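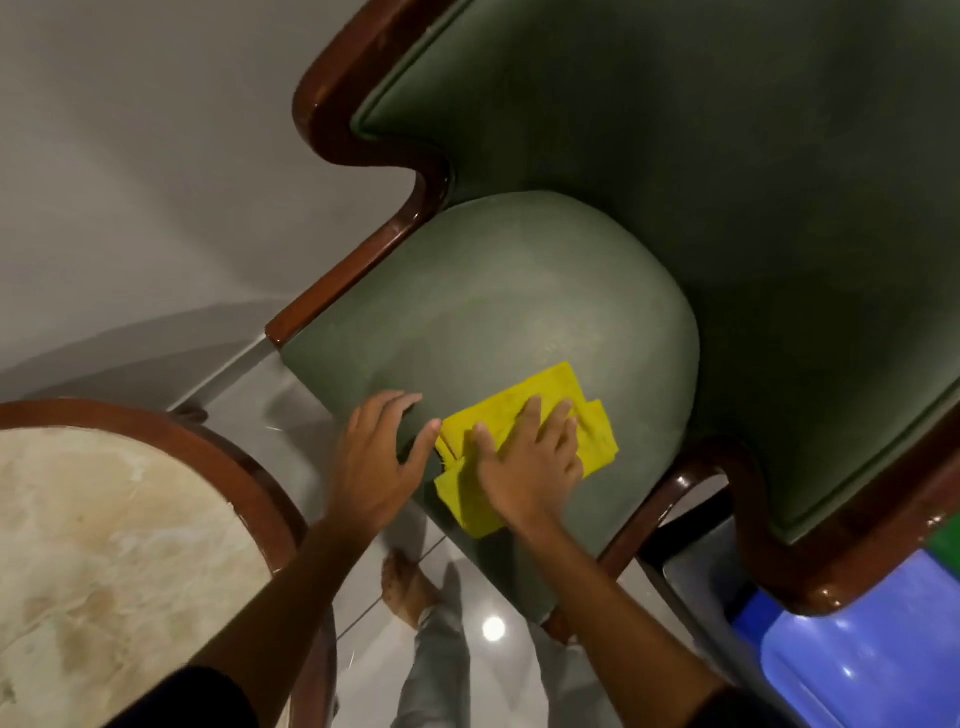

## Can a small shop ask why it lost a county bid?

We bid on a county furniture repair contract and lost to Protetex. The notice is two lines long, with no scores. Can I ask for more before I decide on a protest?

**Fathima Akanda**

Oh, I feel for you – we went through this in April! Write to the contracting officer today and ask for a debriefing, and do check the protest deadline in your bid packet while you're at it. Ours was 17 days, and I'd used up most of them stewing.

**Stellik**

Just protest, they have to answer.

**El Idrissi**

Please read the packet first, friend. Our county wanted a bond with every protest.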